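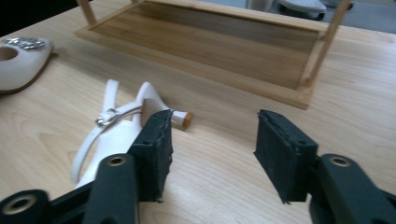 4. Putting your shoes on the rack

I always do this bit on a table first, before the Cornness goes anywhere near the hallway. Much kinder on the back!

1. Stand the rack on a flat surface and press down on each corner. If it rocks, loosen the screws, nudge it square and tighten them again.

2. Wipe the soles with a dry cloth. Pale shoes mark easily, so I do mine twice.

3. Undo any straps and tuck the loose ends inside the shoe.

4. Set heels down in pairs, toes pointing the same way - I like mine facing out, but suit yourself.

Note: high heels tip over at the slightest knock, so put them on last, once the flats and trainers are settled.

Caution: please don't drag the rack with shoes on it. Lift them off, move it, then load it up again. And keep it away from radiators, as the wood can warp.

Spare screws are in the small Briem bag, part 716.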